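Home Projects Papers Search Log in

Search this journal... Go

4. The Duck Sorting Bench

We built the Levside arm in a shared workshop, and most of what we learned came from one small task: pick up a rubber duck, put it in the tray. It is a great task! Ducks are cheap, bright and awkwardly round, and a bad grasp shows up right away. The work area is marked on the tabletop with orange tape, so anyone sharing the bench can set up again in a minute or so. Control runs on Vetico, our own small code base, which grew out of an earlier build called Pusholm.

We recorded 484 demonstrations by hand and held back 200 for testing. Each run starts with the ducks inside the tape and the tray empty. We let the ducks sit close together on purpose, as tight groups are where two curved fingers have to work hardest.

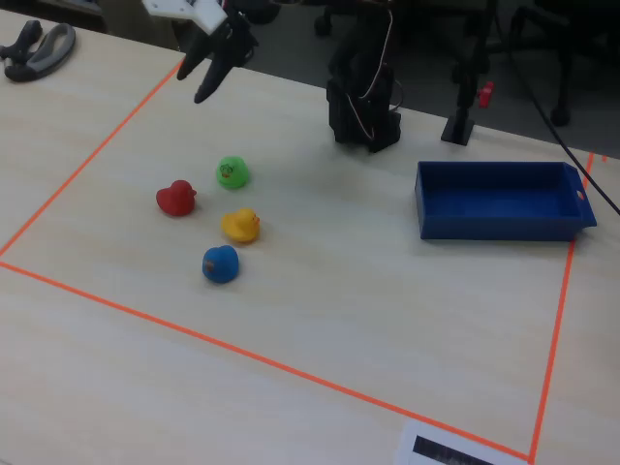
Figure 2. Workspace with four ducks and the blue tray.

Color made less difference than we had guessed. Spacing mattered a lot. When two ducks touched, the arm did far better coming in from the open side of the group, and we were thrilled to see it pick up this habit from the demonstrations alone. Runs could last up to 400 control steps before we stopped them. We plan to repeat the tests on the second bench at Espiritu.

Comments (2)

benchrat: Love this. Did you try foam tape on the fingertips?

tinkerloft: Please post the parts list!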